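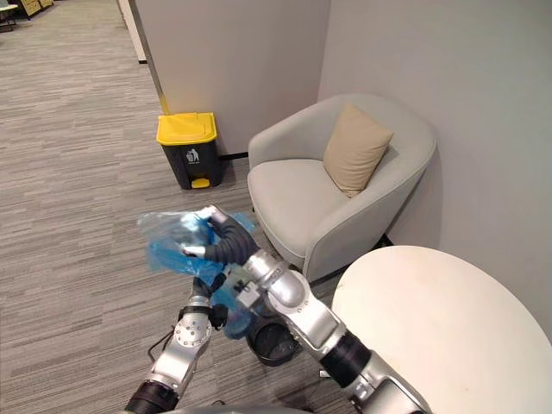 What size liner do you need for a small office wastebasket?
Go one size up from what the label on the roll tells you, so there's enough plastic to fold down over the rim.

The Lounge Corner Tidy-Up
Posted by Gudrun Teuber, 14/12/2023

Welcome to the gallery! I've been promising a page about our lounge corner ever since October, when I got fed up with the state of it and started coming in a bit early to sort things out. It's a small spot just off the open office, with gray carpet and not much room to swing a bag in, and for a while it was where everything went that didn't have a home (the coat rack from Verhoeven with one hook left, a box of cables, three umbrellas). Several of you have asked me about the bags and the baskets and what I do with the carpet, so I've put my notes in with the gallery and you can skip whatever bores you.

Blue bag, black basket
Lounge corner, with the gray streaky carpet. The bag is one of the thin blue see-through ones, all creases, and the small round black wastebasket is right there under it. I do love that blue against all the gray!

About the bags
We buy them from Soltus in boxes of 500, and before anyone says that's a lot, a box goes faster than you'd think in an office this size. I switched us over from the white ones in the spring. The white ones were thicker, sure, but they stood up stiff in the little baskets and sprang out again the minute you turned your back. Thin ones settle in. They do cling to themselves, and I have stood there rubbing the wrong end of one for a good minute wondering why it wouldn't open (the seam end never will!). Damp fingers help. So does pulling the two sides apart near a corner and then giving it one big shake to get the air in.

Once it's open I push my fist down the middle to get the bottom of the bag to the bottom of the basket, fold the top over the outside, and tie a little knot in the spare at one side. The knot is the part people leave out, and then the whole thing slides in under the first banana peel.

I also keep 5 spares folded flat at the bottom of each basket, under the bag in use. You lift out the full one and the next one is waiting. My sister thinks this is fussy. She has a point, but she also walks to the garage every time she needs a trash bag.

About the baskets
The small round ones came from Zesa and I'd buy them again. Small is good in a lounge corner. People put in a napkin or a tea bag and carry anything bigger to the kitchen, and you don't end up with a pizza box sitting there all weekend. We have 22 baskets between the desks, the lounge and the meeting rooms, and a full round of the floor takes me roughly 8 minutes if I don't get talking, so call it half an hour.

They want a rinse now and then, even with liners in. Warm water, a drop of dish soap, upside down on an old towel until the next morning. I did skip the drying once and lined a batch of them wet, and the smell a week later was really something.

About the carpet
A streaky gray carpet hides crumbs beautifully, which sounds great until you sit on the floor. I vacuum across the streaks first and then along them. For coffee I blot with a plain white cloth and cold water and keep blotting well past the point where I'm bored. I tried the Soreck foam on one spot near the wall and it did lift the stain, but it also left a clean patch that showed up worse than the coffee had, so then I had to do the whole corner. Test it somewhere behind a chair!

Still on my list
The coat rack needs to go. The box of cables has been gone through once and somehow got heavier. And if one of the umbrellas is yours (the green one with the wooden handle is rather nice), come and get it from my desk before the holidays, or I'm using it.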